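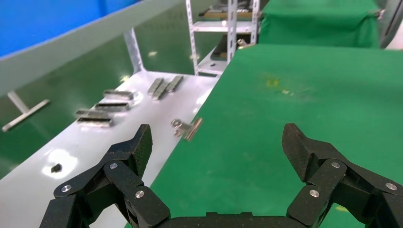 Bourse aux jouets et déménagement du local : les nouvelles en vrac

Bon, on fait vite, le bulletin part à l'impression ce soir et il manque encore la page des horaires.

D'abord la bourse. Très belle édition, 481 entrées, du monde dès l'ouverture et une file jusqu'au parking. Les puzzles sont partis en premier, comme chaque année. Les peluches beaucoup moins. Vendeurs qui n'ont pas encore récupéré leurs invendus : les cartons sont au fond du couloir, votre numéro de liste est noté dessus au feutre. Dernier délai le 21/11/2019, ensuite tout part en don.

Côté caisse, 1 000 euros de bénéfice une fois la salle payée. On en met 300 de côté pour les étagères de la ludothèque, le reste ira aux jeux. Liste d'envies toujours ouverte à l'accueil — une ligne par famille svp, pas une page.

Le déménagement maintenant. On quitte la rue du Four pour l'ancien magasin Pichler, à côté de la boulangerie. Plus grand, plus clair, et enfin un vrai coin pour les tout-petits. Par contre le chauffage est capricieux, prévoyez un pull les premières semaines. Les clés nous sont promises pour avril, peinture à faire avant. Il reste à trouver une camionnette (permis B) et des bras pour les armoires. Celles du fond ne se démontent pas, on a essayé.

Prêt de jeux : rien ne change jusque là. Toujours 5 jeux maximum par carte, trois semaines, prolongation possible par téléphone. Merci de vérifier les pièces avant de rendre la boite. Le Stirnby est revenu sans son sablier et le Traro sans la moitié des cartes bleues. Si vous les retrouvez sous un canapé, glissez les dans la boite aux lettres, on ne posera pas de questions.

Nouveautés en rayon : Grukomico, de deux à quatre joueurs, dès sept ans. Règles un peu longues à lire mais ensuite ça tourne tout seul. Déjà réservé par plusieurs familles, inscrivez vous sur la feuille.

Soirée jeux : même salle, même heure, on apporte quelque chose à grignoter. Plutôt du salé, la dernière fois il y avait six gateaux au chocolat et pas une chips.

Et les cotisations ! Il en manque encore pas mal. Chèque ou espèces, enveloppe avec votre nom dessus, à déposer pendant les permanance.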